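Regulating a mechanical watch with a phone app

I doubted this would work, and I still don't trust the beat error figure. The Fikura app is fine for rate, though.

1. Wind fully, then wait 2 hours.
2. Lay it dial up, crown against the phone's mic. Turn off the fan.
3. Log 5 readings and throw out the wild ones.
4. Open the back and nudge the regulator arm. Tiny moves. Ignore anyone promising zero. 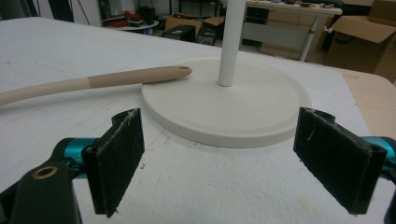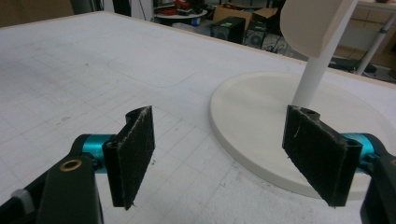
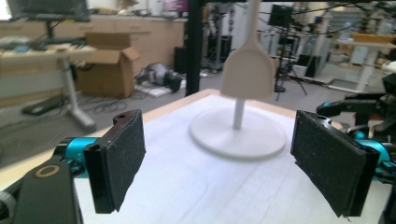
Black pads over the white work surface

Check again in June before you brag.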